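Search this site Search Go
Talks and notes
June
By Pascal Thiele

Weighing sauce from a squeeze bottle: speaker notes

Good morning. My name is Pascal Thiele and I look after the cold section at Grelel, where we make dressings and sauces for lunch boxes. English is my third language, so please raise your hand if a word is strange and I will try with another one.

I was asked to speak about portions. I will speak only about the small portions, the ones which go from a squeeze bottle into a cup. For large portions the ladle is good enough, and my colleagues from Kinnunen will talk on this after the coffee.

(Wait for the people who are still coming in.)

Why weigh at all

When I started, we filled the cups by eye. I believed that I had a good eye. Then one Wednesday I weighed my own cups after the lunch service, and I was quite ashamed. The first ones were neat and the last ones were much too full. My hand was tired and it pressed more.

A guest will not complain about too much mustard. But the sandwich becomes wet, and the bottle is finished before the shift is finished. This second thing was what made my manager interested.

(Ask: who weighs sauce at present? Let them answer, do not hurry.)

What you need on the table

A small scale, a light cup and a bottle with a narrow nozzle. Keep the table clear of other things, so that you can walk to it from both sides. Our first scale at Grelel was made for up to 3000 grams and it showed steps of 2 grams. For sauce this is a little rough, but we learned on it and I would start with such a scale again.

Choose a cup which is light and stands firmly. Put it near the middle of the platform. If it hangs over the side, the reading can be wrong, and also somebody will knock it down.

(Show the four pictures slowly. Do not read from the notes here.)
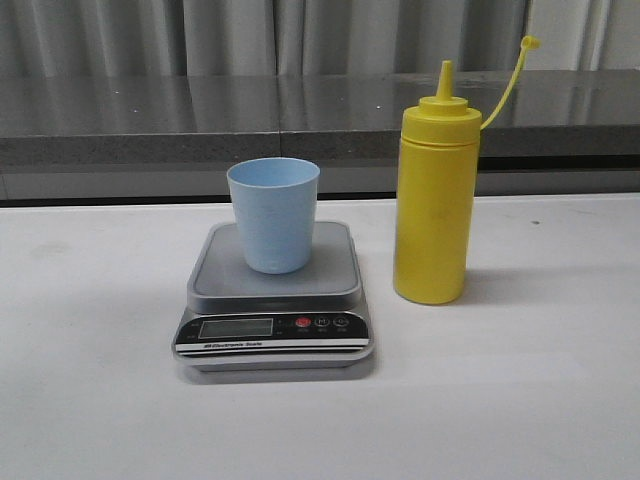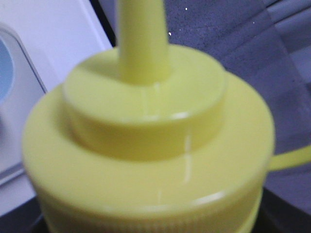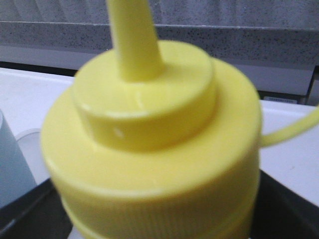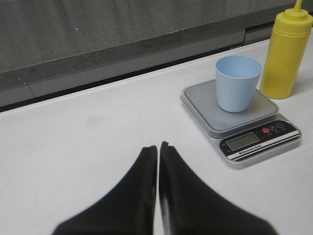 The bottle and its cap

I want to stay for a moment with the cap, as most of the trouble comes from there. With a stepped cap, sauce likes to stay on the flat shoulder, around the foot of the nozzle. If you wipe only the tip, the shoulder becomes sticky, then your fingers, then the scale. Please wipe the shoulder also.

The fine ribs on the side are for the grip. They are useful when the cap is clean and almost useless when there is oil on it. At home I use an old toothbrush for the ribs. At work we have a proper brush from Skuno, with a long handle, and it does the same job.

A strap on a cap needs washing too. Bend it gently and rinse behind it. My trainees always forget this place and I also forgot it for a long time.

(If somebody asks about cutting the nozzle wider: I do not recommend it. You can never make it narrow again.)

How to do one portion

Put the empty cup on the platform first, and only then set the scale to zero. Check the display before you lift the bottle. Hold the bottle upside down over the cup, but do not touch the cup with the nozzle, because the scale will feel your hand.

Press slowly and look at the number, not at the sauce. Stop 2 grams before your target. The scale needs a short moment to settle, and a last drop will often fall by itself. When the number is quiet, add the rest.

Turn the bottle up again before you move it away. Wipe it, put it down beside the scale and take the next cup.

(Demonstrate with water if there is time. Goltwood has promised us a table near the window.)

One month of cups

In one month we weighed 971 cups and wrote each one in a notebook. In the first week the error was often 5 grams or more. In the last week such cups were rare, and the people were faster than before, which I did not expect. They had stopped correcting the cups with a spoon.

I have the notebook with me. It is in German and it has some stains, but you are welcome to look.

Questions

Please ask now, or come to me at the coffee. If the question is about thick mayonnaise, come with patience, as I have still not found a good answer for it.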